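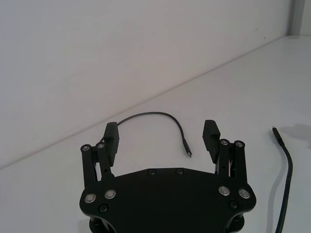 Learning From the Failed Grasps

by Jintana Onsri

For many years, robot learning groups threw away their bad attempts. Janaka Howlader, who works on cable handling at the Noiphan lab in Lirnville, decided to keep them.

His method, named Vanditz, trains on successes and failures together. A cable is a difficult object - it bends, it slides, and it never lies the same way again. When the gripper misses the connector, the system stores how far it missed and in which direction.

The team recorded 123 attempts, and 70 of them were failures. After training with all of them, the robot missed 11 grasps in the final test. "I expected more," Howlader told me. He wants to repeat the test in December with stiffer cables.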